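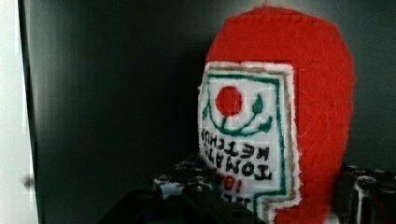

Felt Food Pantry Opens at Ravbridge Play Library in November

RAVBRIDGE — Families will soon be able to borrow a whole pretend grocery shop from the Ravbridge Play Library, and we could not be happier about it. The Felt Food Pantry opens in November with 300 handmade pieces, from fried eggs and pea pods to sandwich fillings, cakes and a bright red ketchup bottle with a tomato on its label.

The pieces were sewn over two winters by the Magsi Sewing Circle, which meets in the room above the library. What began as a basket of felt carrots for the toddler corner grew and grew, and by last spring the circle had filled every drawer we could lend them (and a few we couldn't!). They cut the patterns themselves, stitched the labels and stuffed each piece firmly enough to survive a busy afternoon at the play stove.

The pantry will work like the rest of our collection. Members choose a set, take it home for up to 2 weeks and bring it back in its cloth bag. There are 43 sets to begin with, including Breakfast, Picnic, Soup Day and Burgers and Sauces. Borrowing is free with a library card from Ravbridge, Zikemham or Tirholm.

"We tried the first sets with our morning playgroup and the children went straight into running a diner," the library said. "They took orders, they argued over the menu, they served us the same fried egg again and again. It was a wonderful morning, and we can't wait to see what other families do with it."

Felt is soft, quiet and light to carry, so the sets travel well to grandparents' houses and on long train rides. It does get fuzzy with love and handling. The sewing circle will hold a mending table once a month, where worn seams are closed and lost leaves and lids replaced. Anyone who would like to learn is welcome to sit in — needles, thread and felt scraps are provided.

The library lent out 1512 toys and games last year, with play kitchens among the most requested, and many parents asked for food to go with them.

An opening afternoon will be held in the main room with a pretend market stall, a label-making table and tea for the grown-ups. Children of all ages are welcome with an adult. Sets can be reserved at the front desk from the first morning of the month.

The Ravbridge Play Library lends toys, puzzles and games to families in three towns. Questions about borrowing or about joining the Magsi Sewing Circle can be left at the desk during opening hours.

43 shares
2 comments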